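Cleaning long-pile plush without matting – surface wash or full immersion?
Forum: Textile Care and Repair

tallaleck_mend wrote:
I have a backlog of polyester plush to clean before a school fair. Most of it is short pile and I am comfortable with that. My questions are about water temperature and drying. My current method is a surface wash with diluted wool detergent, 2 ml per 100 ml of lukewarm water, applied with a damp cloth, then blotted. White pile comes out slightly stiff. I suspect detergent residue but have not tested for it. 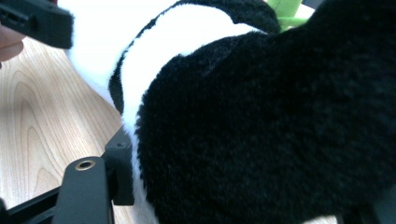

Black and white pile at close range.

The stiffness is worse where two colors meet, which may just mean the seam holds more solution. Has anyone measured how many rinses are needed?

garusitz wrote:
Your solution is too strong. I use a quarter of that for surface work. Detergent left in the pile dries as a film and the fibers stick to each other at the tips. Rinse with a cloth wrung out in plain water, and change the water when it clouds. Two passes is the minimum on white.

Also brush while damp, not after drying. A soft slicker brush, short strokes, against the nap first and then with it.

pile_and_nap wrote:
I disagree about the brush. A slicker pulls fiber out of a knit backing, and on cheap plush you will see the backing within a few cleanings. A baby hairbrush does the same job slower.

As for the wash itself, I stopped surface washing three years ago. Everything without electronics or glued parts goes in a mesh bag, cold, gentle cycle, low spin. Surface washing moves soil from the face of the pile down to the base. It looks clean for a month.

tallaleck_mend wrote:
What do you do about attached parts? Many of these have felt or fabric trim, and I don't know what adhesive was used. I check the sewn-in tag first, but several have been trimmed off or faded.

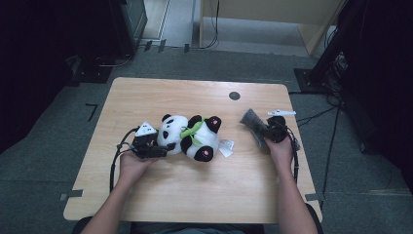 Panda with the green leaf trim and the tag at the side.

garusitz wrote:
Tug the trim at one corner. If you see thread, it is sewn and you can proceed. If it lifts with a shiny edge, that is hot glue, and a warm wash will soften it. Green dye on felt is also a common bleeder. Press a wet white cotton swab on it for a minute before you commit to anything.

pile_and_nap wrote:
Agree on the swab test. I would repeat it with detergent in the water, as some dyes hold in plain water and then let go once a surfactant is present.

ulusora248 wrote:
Drying matters more than any of this. Filling holds water long after the face feels dry. I weigh each piece before washing and again during drying. When it is back to its starting weight, it is done. My longest took 13 hours in front of a fan, no heat. Heat above what your hand tolerates will curl polyester tips and that does not come back.

pile_and_nap wrote:
Weighing is overkill for a school fair. Squeeze the thickest part in a dry paper towel.

ulusora248 wrote:
A paper towel tells you about the outer layer. The one time I trusted it, I had mildew odor a week later.

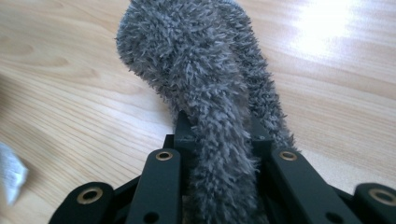
Posted by Kelechi Dauda (moderator), July 3, 2021

Moving this to Care Methods, where we have a longer thread on shaggy synthetics. A few points from that thread which apply to this one:

Tufted gray pile behaves differently from short plush. The strands tangle at the tips before they mat at the base, so separate them by hand while damp and leave the brush alone. Do not wring anything long and narrow. Roll it in a towel and press.

On rinsing, Omolara Ezeani posted a simple check in April. Squeeze the last rinse water into a clear jar, shake it, and look for foam that lasts. If it does, rinse again. It costs nothing and settles the residue question without guessing at ratios.

On brushes, both sides have a case. Try it on the underside first.

tallaleck_mend wrote:
Thanks. Tried the jar check on the first batch and the foam was still there after the third rinse, so residue it is. Cutting the detergent to garusitz's ratio and starting over with the white ones.

garusitz wrote:
Soft water? If so, go lower again.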